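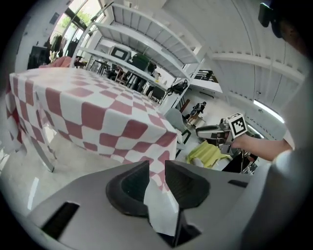 Gustmont Hall
Pre-event safety checklist, main room and kitchen
Inspected February 11, 2025 by Zdzisław Stępień. Second signature: Sławomir Szulc.

Mark each line OK, FIX or N/A. Comments are welcome if they concern the line they are written on.

1. Exit doors open fully from the inside, no key needed. OK
Comment: East door needs a shoulder. I am counting a shoulder as "no key."

2. Exit signs lit, including on battery. FIX
Comment: The sign over the stage lasted 13 minutes on battery. It read EXI for all of them.

3. Extinguishers in place, gauge in the green, tag current. FIX
Comment: Kitchen unit (Eide, tag no. 687) is fine. Lobby unit is also fine but has been holding the coatroom door open since October. It goes back on its bracket and somebody buys a doorstop.

4. Room capacity card posted at the entrance. OK
Comment: Card says 342 standing. The coatroom holds far fewer coats than that, so please don't test it in winter.

5. Tablecloths clear of the floor on any side people walk past. FIX
Comment: We own cloths in two lengths and they are folded to look identical. Use the short ones near the aisles. Clips are in the drawer marked "batteries." Batteries are in the drawer marked "misc."

6. Folding table legs locked. OK
Comment: Lean on each one before the food goes on it. The chili supper was a learning experience for everybody.

7. Floor dry and free of loose cords. Tape down anything that crosses a walkway.
OK at time of inspection.
Comment: The new Clastum floor finish is very handsome and behaves like a rink when wet. Mats at both doors from first snow until further notice. Use the cloth tape. The brown packing tape takes the finish off with it, and yes, we have checked.
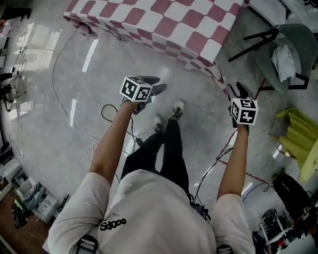

Sławomir Szulc asks that the mats be put down before the doors open, and he would also like it known that the one by the east door curls at the corner and got him twice last winter. Changed to FIX.

8. Stage steps: handrail tight, edge strips intact. FIX
Comment: Rail tight. Bottom strip gone. Nemitz quoted for a new set and will deliver when they deliver.

9. Kitchen: burners off, hood filter clean, first aid box stocked. FIX
Comment: Box contains 2 bandages, one safety pin and a menu.

10. Emergency numbers posted by the phone. N/A
Comment: Numbers are posted. There is no longer a phone. Moved the sheet to the lobby board, next to the lost mittens.

Items marked FIX to be done before the next rental. Return this sheet to the clipboard, and the clipboard to its hook.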